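Speaker notes - budgeting for an arm at the kitchen bench
Riltthorpe, Tuesday session, 22 minutes plus questions

Start with the money. Most people in the room will have a quote for the arm in their bag already. Ask who has a quote for anything else. Wait for hands.

The Gastow plan had 81 lines when we finished it. The arm was one line. Read out a few of the others: cables and ties, spare fingers, mounting, training days, insurance, groceries. Groceries get a laugh but they need a budget code.

Lultthorpe bought first and planned the bench afterwards. They lost some 7 weeks to that. Don't dwell on it, they may be in the audience.

Next slides, the kind of bench you are buying for. Leave them up while talking about reach and clutter.

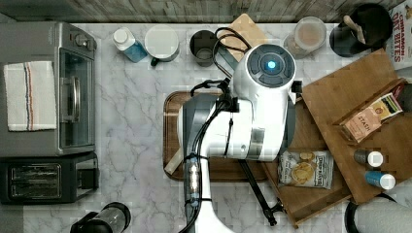
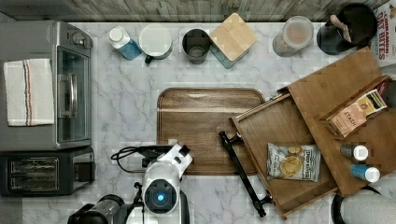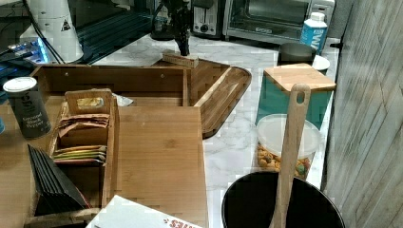
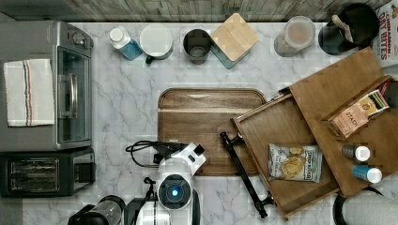
Question I always get: should we lease the first arm or buy it?

Lease it if you can't yet say what it will be doing next year. Buy once the work is settled and you have someone trained to look after it. Check who pays for repairs in either case.

Then the bench itself. Price the counter, the appliances and the storage as one item, and put in 2 of anything that gets handled all day. Drawers and handles wear. Finance will query the second toaster, so write a line next to it before they ask.

Barbosa slide: show their spend by quarter. Point at October, when the service contract came due and had not been put in the plan. Service should be a yearly line from the start.

Power and floor space - keep this short. Get the room measured before the order goes in, and ask the supplier for the clearance figures in writing.

Hand out the blank planning sheet. Spare copies are in the blue folder by the door.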